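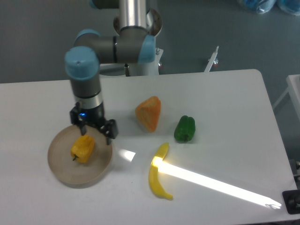
Produce and dish table, March, afternoon

Put the white table back to the short layout. Round tan dish at the left front, yellow pepper lying in it, orange wedge near the middle, green pepper out to the right. Left the wedge standing point up. It tips if the table gets bumped, so go easy when you lean across.

Dish: the Jelloner one, 149 g on the bench scale. The rim is a bit soft on one side from being stacked under the Trnka boxes. Still usable. Don't wash it, wipe with a dry cloth only.

Peppers: Ebuka Briggs wants both colours kept in every layout so the sheets match the ones from the Fisetti set. Fine by me. The yellow one rolls if you set it down on a bare tabletop, no trouble in the dish.

Lighting: tried the overheads at around 300 lux. Gloss on the yellow skin is still strong. Will try the blind half down tomorrow morning and write the reading in here.

To do
Find the lid for bin 13 (wedges and melon pieces).
Order 2 more dishes, same size, from Zirkell. Check the rim height before paying, last lot came in too deep.
Relabel the pepper shelf, the grey tape is peeling.
Ask Ebuka if the wedge goes on the sheet as melon or pumpkin. I've been writing "orange wedge".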